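Vega Urquijo @vurquijo
7th October

Thread on paint film thickness on tubular steel, and why coated parts come back from the shop with no defect you can see and still fail at the first joint. Long. Mostly numbers and procedure.

1/ Background: I specify powder coating for store fittings and light furniture. Posts, brackets, racks. Nothing structural, nothing outdoors. The parts are cheap and the rework is expensive, so most of my job is deciding what to measure before anything ships.

2/ The last order was 400 uprights for Demlow. Round tube, single color, satin. The coater's certificate gave one average thickness for the whole lot. An average over a lot tells you how much powder they bought.

3/ Powder is charged and the part is grounded. Field lines crowd at edges and thin out in recesses. A tube's outside wall is the easy case. The cut end, the inside of a punched hole and the inner corner of a welded tab are the hard ones, and those are where hardware goes.

4/ Where film is heavy you get clearance problems. A collar sized for bare tube plus nominal film binds on tube plus double film. The installer taps it down with a mallet, the film shears, and the complaint arrives as "paint chipping."

5/ Where film is light you get poor coverage on the edge and, in damp storage, rust creep from the cut. Same part, same rack, same oven cycle.

6/ Fix for the first: state a maximum in the spec as well as a minimum. I am surprised how many drawings give only the minimum. Conall Madigan reviewed ours in March and circled it in red. He was right.

7/ Fix for the second: deburr before pretreatment. A sharp edge will not hold film through cure because surface tension pulls the melt back from it. More powder does not help. A small radius does.

8/ Color. Dark blues in satin are awkward because gloss variation reads as color variation. On a curved surface the eye gets a highlight and a shaded side on every part, and people call the shaded side "the wrong blue."
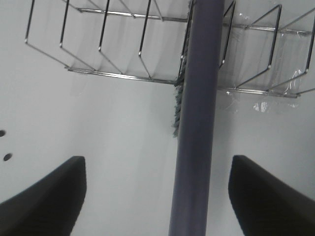 Dark blue pole, chrome wire rack. Lighter on the left, darker on the right.

9/ So compare tubes side by side, same orientation, same light, and move your head. If the dark band moves with you, it is geometry. If it stays put on the tube, call the coater.

10/ Use a gloss meter on flat witness panels. Do not use it on the tube. The aperture wants a flat surface and on a small radius it reads low every time. Thenmozhi Subramaniam ran the comparison for us and the tube readings were unusable.

11/ Chrome next to powder coat: two finishes, two tolerances. Plating is thin and follows the wire. Powder is much thicker. If one supplier makes the bracket and another coats the post, somebody has to own the fit between them. Put a name on the drawing.

12/ Cure. The oven setpoint is air temperature. The resin cares about metal temperature and time. Thick-walled parts lag. Ask for a trace with the probe clamped to the heaviest part in the load, and ask for a new trace when the load changes.

13/ The solvent rub is still the quickest cure check in the building. Follow the powder maker's data sheet for solvent and number of rubs. Some softening is normal with certain resins, so keep a known good panel next to the test piece.

14/ Sampling. We used to pull 2 parts from each rack, both from the middle, because they were easy to reach. Middle parts are the best parts. Now it is one top corner and one bottom corner. Rejects went up the first week, as they should have.

15/ For the record, across the year we logged 2,924 thickness readings. Most of the out-of-range ones were within a hand's width of a tube end. We have stopped taking readings at midspan except as a reference.

16/ Packing causes more damage than coating does. Satin film picks up shine where it rubs on cardboard. Foam sleeves at the contact points, and let the parts reach room temperature before sleeving or the foam pattern prints into the film.

17/ Touch-up paint: match it to a cured panel, not to the color chart. Liquid over powder will differ in gloss. Limit it to places covered by hardware and write that limit down.

18/ Someone will ask about cost. For lots up to 2,000 pieces the extra inspection adds less than one rejected pallet. I don't have good data above that. Gillespie Pollock at Takosby might, he runs longer lots.

19/ Replying to Saoirse Ó Dálaigh: yes, the maximum applies inside the holes too. Mask them if the fit is tight. Silicone plugs, and replace them when they start to take powder on the shoulder.

20/ Blank inspection sheet is going up tomorrow. Columns are part number, rack position, distance from end, reading, initials.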